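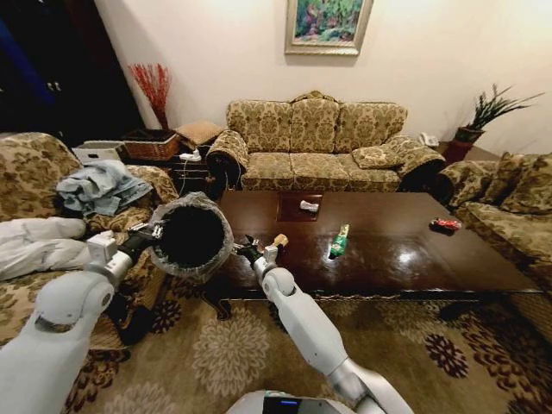
Progress report to the Abernathy Fund
Robot assistance for housekeeping staff, Taltow Residence
Period covered: through the end of September

Dear friends at the fund,

I promised Reijo Huttunen a short report this time, and I'm afraid I have already failed him, because there is a good deal to tell. We are now well into the second stage of the work you are paying for, and the house feels different from how it did in spring. I will try to go through it in a sensible order.

What the robot does now

When I last wrote, the robot could carry things along the hallway and not much more. It now works in the sitting rooms as well, mostly on what our housekeepers call the pick-up round: the wrappers, tissues and odds and ends that gather on the low tables over a day. It holds the wastebasket at the table with one arm and picks up with the other, and the housekeeper gets on with the rest of the room. We use the ordinary wastebaskets we already had, with the ordinary clear liners, and I was glad we didn't need to buy special ones.

It has done 64 of these rounds so far, and 37 of them went from start to finish without anyone stepping in. The others needed a hand at some point, most often because it was unsure whether a thing was trash. A crumpled tissue is easy enough. A toy left behind by somebody's grandchild must stay where it is, and so must letters, hearing aid batteries and half-eaten candy that a resident fully intends to come back to. We have agreed that when it isn't sure, it leaves the thing alone and the housekeeper decides. This makes it slower, and I would still ask you to support us in keeping it that way.

What has changed for the staff

This is the part I care about most, as you know. The low tables were always the complaint. You bend, you straighten up, you bend again, and by early afternoon your back knows all about it! Our housekeepers tell me they finish the day less sore, and two of them have asked for the robot on their floor ahead of schedule (we had to draw up a list).

It hasn't all been welcome. There was real worry in the beginning about hours being cut, and I should have spoken about it sooner than I did. We have since put in writing that no hours will be reduced during the project, and the mood at the morning meeting improved a great deal after that. There is also new work that we hadn't planned for properly. Someone has to charge the machine, wipe down the grippers and write up each round, and this takes 28 minutes a day. For now it is being done within normal shifts, but I think it deserves to be a named duty with a little extra pay.

The residents have mostly been curious. A few prefer it to stay out while they are sitting in the room, and we respect that.

Money

Spending is within budget, apart from training, where we went over by 1000 dollars. The first course from Provari was aimed at technicians and left our people rather lost, so we paid for a second one in plainer language. It was much better, and I would skip the first if we did it again.

Next steps

Over the winter we would like to try folding and sorting of laundry left on chairs, which the staff chose themselves from a list of possible tasks. Two housekeepers will visit the sister house at Sekatholm to see how the morning rounds are arranged there. I would also like your approval to move what remains of the travel money over to the extra pay I mentioned, and I can send the figures whenever it suits you.

You are very welcome to come and see a round for yourselves. Mid-morning is best, and there is always coffee.

With warm regards and thanks,
Delphine Quintanilla
Housekeeping and Services, Taltow Residence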